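4.2. O vocabulário das instruções em alisadores de cabelo

Os manuais recolhidos para este estudo pertencem a quatro marcas de alisadores à venda no retalho generalista: Hurkley, Grandness, Strachan e Lirton. Foram lidos na íntegra, experiência que os autores não recomendam a quem tenha alternativas. A leitura seguiu a grelha apresentada na secção anterior, que separa os enunciados de instrução (o que a utilizadora deve fazer) dos enunciados de promessa (o que o cabelo, em retribuição, fará).

A fronteira entre os dois tipos revelou-se menos nítida do que a grelha supunha. No manual da Grandness, a frase «deslize suavemente e descubra o brilho» foi codificada como instrução por uma das leitoras e como promessa pela outra, e a discussão subsequente ocupou uma tarde inteira. Acabou por contar nas duas categorias. Soluções deste género repetem-se ao longo do corpus e são assinaladas no anexo com um asterisco, que o leitor encontrará em abundância.

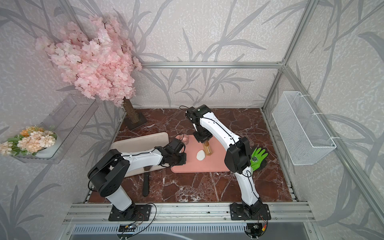
Quanto à temperatura, o aspeto mais regulado e mais verificável do produto, os manuais mostram uma reserva notável. A Strachan descreve os níveis do aparelho como «suave», «intenso» e «profissional», deixando à utilizadora a tarefa de adivinhar onde acaba o penteado e começa a queimadura. A Lirton indica valores em graus, mas remete a escolha para o «tipo de cabelo», conceito definido numa tabela em que «normal» surge sem qualquer explicação. Uma pessoa que desconheça se o seu cabelo é normal terá de recorrer a outra fonte, presumivelmente a mãe.

As advertências de segurança seguem a lógica inversa. Chegam a 40 no manual da Hurkley, redigidas num tom de desconfiança que contrasta com a cordialidade da capa. A mesma pessoa a quem se prometeu, na primeira página, um ritual de autoconfiança é avisada, na segunda, de que não deve usar o alisador a dormir. A passagem de um registo ao outro faz-se sem transição, e apenas a Lirton intercala um índice.

Importa notar que as advertências são também a parte mais bem traduzida dos documentos. As secções promocionais conservam marcas evidentes do original, como «a sua cabelo sedosa» (Grandness) ou o enigmático «placas que flutuam consigo» (Strachan), ao passo que as proibições vêm em português irrepreensível. Parece razoável supor que foram revistas por departamentos diferentes, com orçamentos diferentes e receios de natureza diversa.
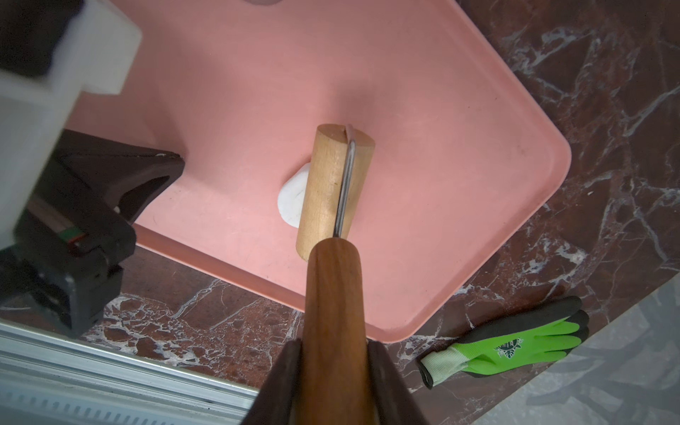 Figura 4. Utensílio com cabo de madeira castanho-avermelhada, arame metálico e cilindro de madeira clara, sobre tabuleiro de plástico cor-de-rosa.

Resta o problema da limpeza das placas, tratado por todas as marcas numa única frase e sempre com o mesmo pano: húmido, macio e de proveniência não especificada. A Hurkley acrescenta que o aparelho deve estar frio, sem dizer quanto tempo demora a arrefecer. A Strachan aconselha a «aguardar o necessário». A codificação deste último enunciado ficou suspensa até à segunda ronda de leitura, marcada para novembro, e os valores da Strachan na categoria de manutenção devem, por isso, ser lidos como provisórios.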